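Home > Worktop Covers & Paper > Brown Paper Rolls

Draklow Brown Table Paper, wide roll

I've been selling this paper for a good few years now, and it's still the thing I reach for first when a table is about to get mucky. It's plain brown paper on a big roll. You pull off what you need, lay it flat, tape it down and get on with your day. We put it on our own bench at Distby as well, so I'm not asking you to try anything I don't use myself!

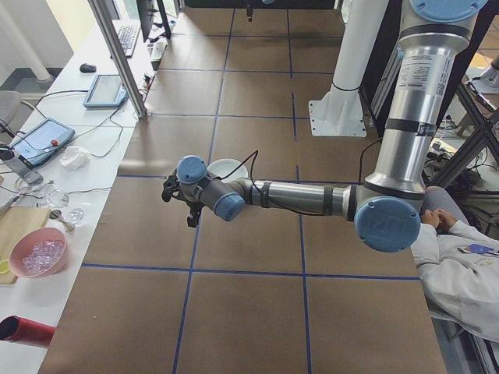
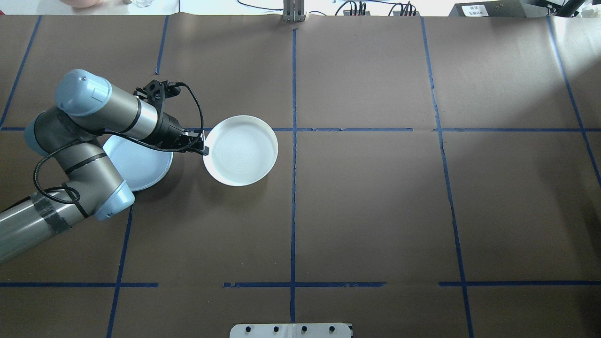

The question I get asked most is whether you can cover a really big table with it, and yes, you can — just run it in lengths and let the tape hide the joins. I like dark blue tape for this (we sell the Castillo one, but any decent paper tape will do). Once you've got a tape line going one way, it's hardly any more work to run a few the other way too, and then you have a grid, so everything has its own patch. A white bowl or plate shows up beautifully against the brown, which I'm very fond of if you're sorting crockery or setting things out to look at them properly. You will get the odd crease and a bit of wrinkling along a seam, as you can see in the second photo down the middle line. I used to fuss over those. Now I smooth them with my forearm and leave it at that.

It comes in two weights. The standard is fine for painting, potting up, wrapping and kids. The heavy is stiffer and takes more effort to get flat, but it puts up with things being slid about on it all day, so go for that if the cover is staying down for weeks. My last piece of heavy went on in November and I only changed it because I spilt glue.

A few things to know before you order. It isn't waterproof! A splash is all right if you're quick, a puddle isn't. It also comes off the roll with a curl in it, so lay it curl side down and tape the far end first. And please don't pull the tape too tight or the paper will ruck up beside it.

Standard roll, code 627, £39
Heavy roll, code 2000, £41

Both fit the Demuritz wall holder, if you've got one — the older holder with the wooden bar is a bit snug, so take the bar out and thread it on from the left.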